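Naltari Animation has begun production on its second feature, a hand-drawn film with the working title Pakora, director Doina Papadopoulos confirmed in an interview at the company's offices.

Papadopoulos, who joined the studio as a background painter, said the story follows two sisters who run a night kitchen in a harbor town. The storyboards were finished in May and run to 236 pages.

"The first draft was much longer," she said. "I removed a whole journey by train. I was fond of it, but the sisters had no reason to leave the kitchen." 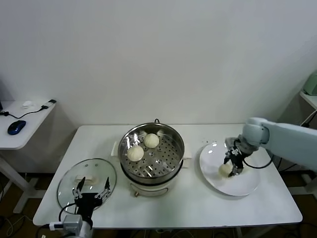
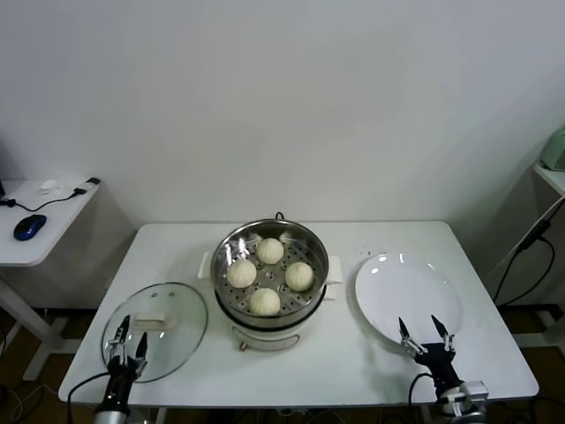

Asked about the schedule, Papadopoulos said the studio had set no release date. Character animation will be done in-house, while coloring has been assigned to Hetard, a partner on the studio's first film. She expects the finished work to contain over 900 shots.

"We have a small staff, and I would like them to go home in the evening," she said. "The producers have accepted that – it is written into the plan."

The score will be composed by the Coughlan ensemble, which has already recorded two themes. Papadopoulos described the music as "quiet, mostly strings," and said several passages would have no music at all.

She declined to discuss the voice cast. Auditions for the younger sister are continuing, and the studio will announce the principal roles once contracts have been signed.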